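グレリカーの小型プロジェクター「Grerkirar」で昔の怪奇映画を見まくった感想

買ってからもう11本見ました! 映画用の小型プロジェクター、Grerkirarの話です。うちは六畳の寝室しか映す場所がなくて、テレビも置いていないので、これまではずっとノートパソコンの画面で見ていたんですが、もう戻れる気がしません。

最初にかけたのは、白黒の吸血鬼もの。古い怪奇映画って、画面の半分以上が真っ暗だったりしますよね。安いプロジェクターだとその暗いところが全部ねずみ色になってしまって、階段の奥に誰か立っているのか、ただの柱なのか、さっぱりわからない(前に使っていたVukachがまさにそれでした)。Grerkirarは、ちゃんと奥行きのある黒が出ます。城の廊下で燭台の火が揺れて、その後ろの壁にうっすら影が伸びる、あの感じ。同じ場面を三回も見直してしまいました。

カラーのほうは、初期設定だと少し赤が強いです。70年代のイタリア製ホラーみたいに、もともと色で殴ってくる映画だとかえって楽しいんですけど、肌の色が気になる人は「シネマ2」という画質モードにして、色の濃さを4つ下げてみてください。私はこれで固定しています。字幕の白もまぶしくなくなって、目がずいぶん楽です。

音は、思ったよりずっといい! 本体のスピーカーだけで台詞は十分聞き取れますし、雨の音や床のきしみもつぶれません。ただ低音はさすがに軽くて、怪物が屋敷の扉をどんどん叩く場面などは、ご近所さんがノックしに来たくらいの迫力です。そういう映画の夜だけSayceの外付けスピーカーをつないでいます。つなぐのはケーブル一本。無線だと口の動きと声が微妙にずれることがあって、私は一度気づくとそればかり見てしまうたちなので、有線をおすすめします。

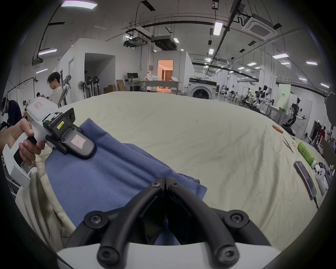 この記事の下書きをブログ仲間の集まりに出したら、ファンの音はどうなんですか、静かな映画だと気になりませんか、私は無声映画ばかり見るのでそこがいちばん知りたいです、という質問をもらいました。いいところを突かれました。ファンは、鳴ります。枕元に置くと、台詞のない場面では「さーっ」という音がずっと聞こえます。私は足元の棚に移してからほとんど気にならなくなりましたが、無声映画を伴奏なしの完全な無音で見たい人には、ちょっとつらいかもしれません。明るさを「ひかえめ」に落とすと音も一段下がるので、真夜中に見るならその組み合わせがいいと思います。

投影サイズは、うちの壁で横幅がだいたい両腕を広げたくらい。スクリーンは買わず、白い壁紙にそのまま映しています。壁紙のでこぼこは、字幕が出た瞬間だけ少し見えます。でも映画が始まってしまえば忘れます。台形補正は自動で、斜めから映してもすぐ四角くなるのがうれしいところ。ただ、見ている途中で本体に触るとまた補正が始まって、いちばん怖い場面で画面がぐにゃっと動きます。設定で「起動時のみ」にしておくと平和です。

不満も書いておきます。まず電池。満充電から12時間くらい放っておいただけでも目盛りがひとつ減っていて、長めの映画を電池だけで最後まで見るのは少し勇気がいります。私は犯人が名乗り出る直前で電源が落ちました。今は必ずコンセントにつないでいます。それからリモコン。小さくて黒くてボタンが光らないので、暗い部屋ではまず見つかりません。戻るボタンと電源ボタンが隣同士なのも、どうにかしてほしい!

リモコンについては、Pavidaというアプリで代わりがききます。起動に少し時間がかかるものの、早送りの刻みが細かくて、「いまの鏡に何か映ってなかった?」というときに10秒ずつ戻れるのがとても便利。一時停止したまま明るくできるので、背景に隠れている人影を探す遊びもはかどります。

値段は、セール価格で38,000円でした。映画館に通う回数が減ったかというと全然そんなことはなくて、むしろ旧作で見た監督の特集上映があると聞けば、前より気軽に出かけています。大きな画面で見るくせがついたせいかもしれません。

次は、沼から何かが出てくる古いモノクロ映画を三本続けて見る予定です。月曜の朝がつらくなるのはわかっているんですけど、もう棚の上に並べてしまいました。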